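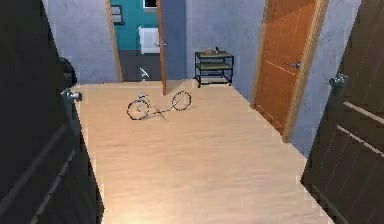
**Which way should a hallway door swing?**

**mizanur_m** wrote:

Hello all, long-time reader and only an occasional poster, so please be patient with me. We are redoing the upstairs of our place in Susau and my wife and I have been going back and forth for 11 days over the bedroom doors. She would like them to open out into the hall so we can get a dresser behind the wall on the bedroom side. I grew up with doors that opened in and anything else feels odd to me. The hall is five feet wide, if that helps. Has anybody lived with it both ways?

**kanano_kate** wrote:

Welcome, Mizanur! We had two doors opening out when we bought our house and I put up with it for one winter. Every time my son came out in a hurry, somebody on the way to the bathroom got a door in the shoulder (usually me, usually with laundry). I turned them both around that October and never looked back. Put the dresser on another wall, is my advice, and give your wife my apologies!

**oldplaner** wrote:

I'd push back on that a little, Kate. Five feet is generous. My mother's bedroom door opens out, and when she had her fall we could get in to her without shoving a door against her. I think about that a lot more than I think about dressers.

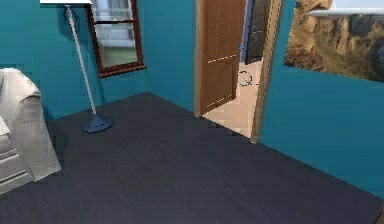 **Selvaraj Gamage**
*Moderator, Doors & Trim*

Good points from both of you, and I'm glad this one has stayed friendly, as the last swing thread did not. I hung doors for 20 years with Siriwardena before my knees gave out, and I'd say most people decide this on paper when they ought to decide it on their feet. Mizanur, get some painter's tape and mark the full arc of each door on the floor, both ways, then live with it for a week. Carry a basket through. Get up in the night. If two arcs cross in the hall, you'll have knobs knocking together, and then I would turn at least one of them in.

Check the hinges too. Out-swinging doors leave the pins on the hall side, and some folks dislike the look.

**kanano_kate** wrote:

Fair enough about your mother, oldplaner, I hadn't thought of that. I still say in, for a house with kids!

**mizanur_m** wrote:

Thank you, all of you, this is so much more than I hoped for. No kids at home now, but my father-in-law stays with us a good part of the year, so that story hit me. The tape is going down tonight. Selvaraj, does it matter which side the hinges are on if the light switch is already wired?

**Selvaraj Gamage** wrote:

It does. Keep the switch on the knob side, or you'll be reaching around the door in the dark.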